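Home | What we do | Shop | Work with us | Visit | Contact

Appliance tester and stock assistant, part-time

Skindby is looking for one person to join the small team that checks, cleans and tests kitchen appliances before they go back on sale. Most of what we handle is rice cookers and similar worktop machines. They come to us as customer returns, shop display models and trade-ins, and they leave either as tested second-hand stock or as parts.

The post is part-time, 3 days a week, and one of those days is always Saturday. It is a permanent job after a trial period of three months. The work is based in our test room at Judach, on the ground floor, with a loading door at the rear of the building and a bus stop opposite the gate.

The work

You will take appliances from the intake cage, check them against the paperwork and write up what condition they are in. Each one gets an electrical safety test before anything else happens to it. If it passes, you clean it, fit any missing seals or cups from our parts drawers, and run a full cook with plain rice and water. If it fails, you label it with the fault and pass it to the repair bench, which is run by Letay Yilma. You would report to Letay.

There is also a certain amount of cooking for its own sake. When a model is new to us we run it several times with different kinds of rice and different amounts, and write a short note for the shop page. Customers want to know if the keep-warm setting dries the rice out and how much scrubbing the inner pot needs. The notes should be in ordinary words and no longer than half a page.

The room

The test room is kept tidy and you would be expected to help keep it that way. Appliances go back on the white metal shelving when you have finished with them. We use the shelves for comparing models side by side, so a cooker that has wandered off to the sink or the bench holds up whoever wants it next. Shelf positions are on the plan by the door.
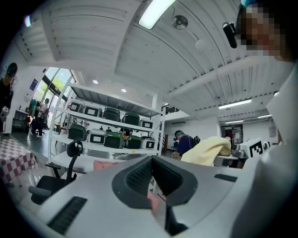

What we need from you

You should be comfortable with repetitive work that has to be done the same way each time. A good test record is dull to read and complete. Please be honest about whether this suits you, as people who don't enjoy it tend to leave within a few weeks.

You need to be able to lift a boxed appliance from floor to bench height. The heaviest are the large catering cookers from Gebremichael, which we lift in pairs. We have a trolley for moving stock between the cage and the room.

Legible handwriting matters, because the fault labels are still done by hand. You will also enter results in a spreadsheet, and we can teach you that part if you have not used one before.

Experience of portable appliance testing is useful. If you don't have it, we pay for the course and you take it in working hours during your first months. You will not carry out safety tests alone until you have passed.

We would be glad to hear from people who cook rice at home often, of whatever sort and by whatever method. Several of our best shop notes were written by someone who had never owned an electric cooker before starting here and so asked questions that the rest of us had stopped asking.

You do not need a degree or a driving licence. A reference from a school, college or former employer is fine, and we accept references from unpaid work.

Hours and pay

Start time is 8.30 and we finish at 4.30, with a paid half-hour for lunch. The two weekdays can be agreed with Letay and can change from month to month if you give notice. Pay is by the hour and is reviewed every June. The current rate is in the application pack. You get paid holiday in proportion to your hours, a discount of 50 per cent on tested stock, and work boots if you want them.

Test rice gets eaten. There is usually more of it than staff can manage, so bring a tub with a lid if you would like to take some home.

About us

Skindby began as a repair stall and took on the Judach building when the stall ran out of storage. Last year some 4,000 appliances came through intake, most of them for the kitchen. We sell from our own shop and supply parts to Collano, who run the repair counters in the two neighbouring towns. The shop and the test room are run separately, and this job involves no till work, though you may be asked a question by a customer now and then if you are carrying stock through.

How to apply

Ask for an application pack by post or pick one up at the shop counter. The reference for this post is 63 - please put it on the envelope. Send us the completed form and one page in your own words about a job you have done that needed patience. We don't ask for a CV.

People we would like to meet will be invited for a short interview followed by an hour of paid work in the test room. You will be given one appliance, a blank record sheet and a mug of rice, and asked to clean the appliance, cook with it and write down what you find. The electrical test will have been done beforehand. Wear something with sleeves that roll up and shoes that cover your toes.

If you need the bench at a different height, a chair with arms, or more time for the written part, say so on the form. We can also send the form in large print.

We reply to everyone who applies, whether or not there is an interview.

Comments (4)

Maddy R
Is the Saturday fixed or could it be swapped for a Sunday?

Skindby
Hello Maddy, it is fixed I'm afraid. The building is shut on Sundays.

penhallow
I did the trial hour for the last one of these and didn't get it but they were decent about it and told me why. Write down the water level before you start, I forgot.

Tomasz
Does the discount cover the catering ones as well? Asking for my mum who feeds half the street

Back to Work with us | Next vacancy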